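Folding knitwear for the shelf

The laundry at Brosen handles 442 garments in an ordinary week, and 71 of them are knits. The woman who runs the folding side has worked there since the building belonged to Plinirley, and she asked that her name be left out. We spoke on 7th September, ahead of the October change to winter stock.

Her first point was about the surface. "A table is fine for shirts," she said. "For sweaters I want a bed with a sheet pulled tight. The knit stays where you lay it." She starts at the neckline, squares the shoulders, and then turns to the sleeves, which take up most of the time.

"People pull a sleeve from the elbow and the knit stretches. Take it by the cuff. Ribbing is made to be pulled on and it comes back." The cuff then goes straight across the back -- no diagonal -- and the sleeve is doubled down along the side seam.
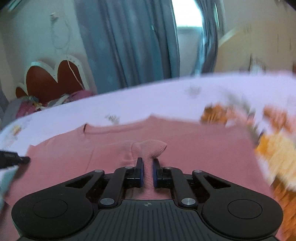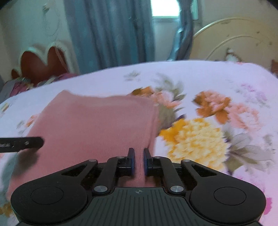

She does not press the folds. A sweater is folded in from the sides, then up from the hem in 2 turns, and left with some air in it. The shelves, built by Hestness, are 70 centimeters deep, and she sets one stack behind another with the folded edge facing out.

Asked about hangers, she was brief. "No. The shoulders go." She makes an exception for light cardigans, which are kept on padded hangers from Shboul, buttoned to the top.

Creases from folding do not concern her much. "Shake it out the night before and lay it over a chair back. If the line is still there in the morning, use steam, and hold the iron off the wool."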